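Asociación de Senderismo Wuddale
Acta de la reunión ordinaria de octubre

Lugar: salón de la planta baja del local de la calle Ojo.
Hora de inicio: 7 de la tarde.
Preside: Ayodele Iyamu.
Toma el acta: Osaze Amadi.
Excusan su asistencia varios socios del grupo de fin de semana, que han enviado sus comentarios por correo y se incorporan en los puntos correspondientes.

Orden del día
Lectura y aprobación del acta anterior
Estado de los senderos y señalización
Camisetas de la asociación
Calendario de salidas de otoño e invierno
Seguro y fichas de socios
Local y material
Ruegos y preguntas

Lectura y aprobación del acta anterior
Osaze Amadi lee el acta de septiembre. Se corrige un error: la fuente que figuraba como "fuente baja" es la fuente del camino viejo. Con esa corrección se aprueba sin votos en contra.
Queda pendiente de aquella reunión la carta al ayuntamiento sobre el aparcamiento de la salida norte. Ayodele Iyamu informa de que está redactada y falta adjuntar el plano. Se enviará cuando el plano esté pasado a limpio.

Estado de los senderos y señalización
Se revisa el recorrido completo de la ruta Gultovov. El tramo del bosque está en buenas condiciones. En la bajada al arroyo el firme se ha movido con las lluvias y hay piedra suelta. Se acuerda desviar a los grupos por la pista hasta que se pueda arreglar.
Faltan dos postes, el del cruce de la ermita y el del paso canadiense. El primero está caído, pero la madera sirve y se puede volver a clavar. El segundo no aparece. Se encargará uno nuevo con la misma pintura que los demás.
Un socio pide que las marcas de la subida se repinten por las dos caras, pues en el sentido de vuelta no se ven. Se aprueba y se hará en la próxima jornada de mantenimiento.
Se comenta también el asunto de la cancela. El dueño de la finca permite el paso a condición de que se deje siempre cerrada. En las últimas semanas la ha encontrado abierta más de una vez. Se pondrá un cartel por cada lado y los guías lo recordarán al empezar la salida.
El folleto de la ruta está agotado. Se imprimirán 500 ejemplares con el mapa corregido. La versión anterior situaba el mirador en la ladera equivocada. Antes de enviarlo a imprenta lo revisarán los guías.

Camisetas de la asociación
Se trata la renovación de la camiseta, que se había dejado para esta reunión. El modelo actual se distingue mal entre la niebla y varias personas han dicho que el cuello les molesta con la mochila puesta.
La casa Andon ha enviado su oferta. El importe total es de 727 euros, con la serigrafía incluida y sin el transporte. Se lee la oferta completa. Hay dudas sobre las tallas pequeñas, que no aparecen desglosadas, y sobre el plazo de entrega.

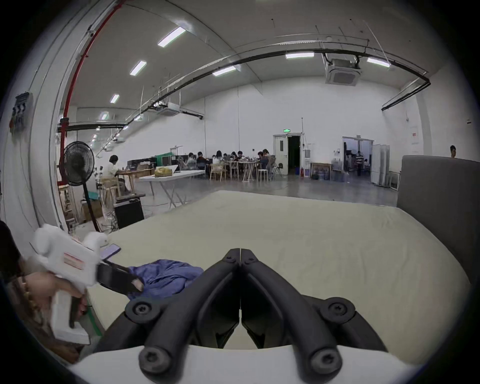 Tela azul arrugada, a la izquierda.

Se debate el color. La mayoría prefiere mantenerse en los azules. Una parte de los asistentes pide un tono más vivo para las salidas con poca luz. Se propone como solución intermedia añadir una banda reflectante en la espalda, y se preguntará a Andon si encarece mucho el pedido.
Sobre el tejido no hay acuerdo. Los que caminan en verano quieren fibra ligera y los que salen en invierno prefieren algodón debajo del forro. Ayodele Iyamu propone pedir un solo tejido esta vez y valorar otro el año que viene. Se vota a mano alzada y sale adelante la fibra.
El escudo se mantiene como está. Se descarta la propuesta de poner el nombre de cada socio por el precio y por la dificultad de cambiarlo cuando alguien se da de baja.
Las camisetas antiguas que estén en buen estado se pueden dejar en el local durante todo el mes. Se entregarán lavadas y dobladas. Las que no sirvan se cortarán para trapos de mantenimiento, que siempre hacen falta el día de la pintura.

Calendario de salidas de otoño e invierno
Se aprueba el calendario con los cambios siguientes.
La salida de las hoces se adelanta para no coincidir con la batida de caza. Se avisará a los inscritos por correo y en el tablón.
La travesía larga pasa a la primavera. Con las horas de luz que hay ahora no da tiempo a hacerla entera con el grupo grande, y partirla en dos etapas obliga a contratar autobús las dos veces.
La ruta de las setas se hará con guía local. Se recuerda que está prohibido recoger fuera de la zona señalada y que cada participante debe llevar cesta. No se permiten bolsas de plástico.
La marcha nocturna sigue en el programa. Es obligatorio el frontal con pilas de repuesto. El año pasado varias personas se presentaron con la linterna del teléfono y hubo que repartir los frontales de reserva.
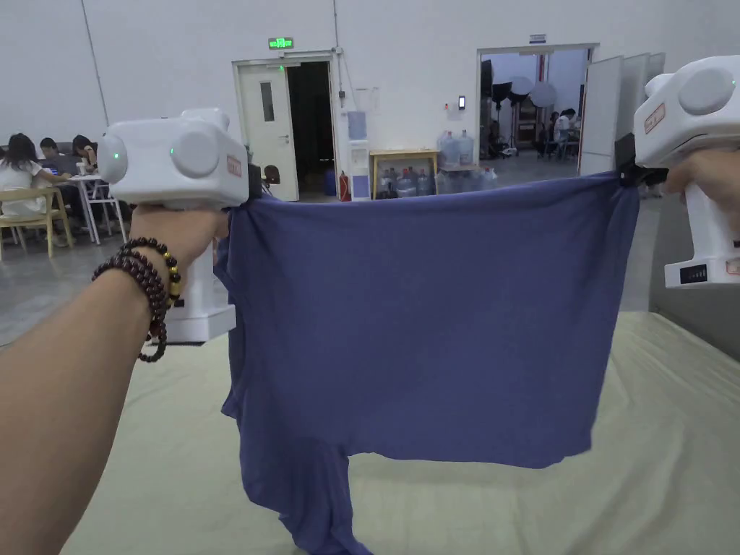
En cuanto a la salida para familias, se busca un recorrido llano y con sombra. Se han mirado la vía verde y el camino del embalse. La vía verde tiene mejor acceso para carritos, aunque el último tramo comparte firme con bicicletas y hay que ir en fila. El camino del embalse es más bonito, pero no hay agua potable en todo el recorrido. Se elige la vía verde. La distancia será de unos 7 kilómetros, con parada a mitad de camino en el merendero.
Osaze Amadi pide que los guías entreguen el resumen de cada salida en la misma semana. Si tardan más, los datos llegan incompletos y después no se pueden usar para preparar la temporada siguiente. Se acepta.
Se fija también el criterio para suspender por mal tiempo. La decisión se tomará la tarde anterior y se comunicará antes de cenar. Con aviso naranja no se sale en ningún caso. Con aviso amarillo decide el guía.

Seguro y fichas de socios
La póliza se renueva en las mismas condiciones. Cubre las salidas del calendario y las jornadas de mantenimiento, y no cubre las rutas que los socios organicen por su cuenta. Se pide que esto se ponga por escrito en la hoja de inscripción, porque ha habido confusión.
Hay fichas sin teléfono de contacto. Se reclamará a quienes falten y no se admitirá a nadie en la marcha nocturna sin ese dato.
Los menores tienen que ir acompañados por un adulto responsable, que puede no ser socio, pero deberá firmar la hoja al llegar.
La cuota no se modifica.

Local y material
El salón de la calle Ojo se puede seguir usando por las tardes. La llave se recoge en la conserjería y se devuelve al salir, sin quedársela de un día para otro. El armario del fondo cierra mal y se cambiará la bisagra.
Se revisa el inventario. Faltan bastones de los que se prestan a los nuevos. Quien los tenga en casa debe traerlos. Las cuerdas están en buen estado. El botiquín grande tiene material caducado y se repondrá antes de la siguiente salida.
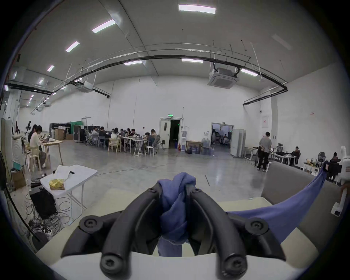
Tela azul anudada. Detrás, a la derecha, panel tapizado gris.

Se habla de comprar una emisora más para el guía de cola. Con las que hay ahora, cuando el grupo se estira en el bosque se pierde el contacto. Ayodele Iyamu pedirá precio en la tienda donde se compraron las otras, para que sean compatibles.
Los mapas antiguos se guardarán en carpetas. Los que estén repetidos se ofrecerán a la biblioteca.

Ruegos y preguntas
Una socia pregunta si se puede llevar perro a las salidas. Se responde que sí, atado y fuera de las rutas que cruzan fincas con ganado. Se indicará en cada convocatoria.
Se solicita que el punto de encuentro se publique con un enlace al mapa. En la última salida hubo gente esperando en la otra entrada del pueblo. Se hará así desde ahora.
Un socio propone un taller de orientación con brújula para los que se han incorporado este año. Gusta la idea y se mirará una tarde libre en el local. Osaze Amadi se ofrece a prepararlo.
Se pide también que los coches compartidos se organicen con más antelación y que el reparto de gasolina se acuerde antes de salir.

Acuerdos
Enviar al ayuntamiento la carta del aparcamiento con el plano. Responsable: Ayodele Iyamu.
Encargar el poste del paso canadiense y los carteles de la cancela. Responsable: grupo de mantenimiento.
Pedir a Andon el desglose de tallas, el plazo y el precio de la banda reflectante. Responsable: Osaze Amadi.
Revisar el mapa del folleto. Responsables: los guías.
Reponer el botiquín. Responsable: grupo de mantenimiento.

La próxima reunión será en el mismo salón y a la misma hora. La convocatoria se enviará por correo.
Sin más asuntos que tratar, se levanta la sesión.

Osaze Amadi, secretaría
Visto bueno: Ayodele Iyamu, presidencia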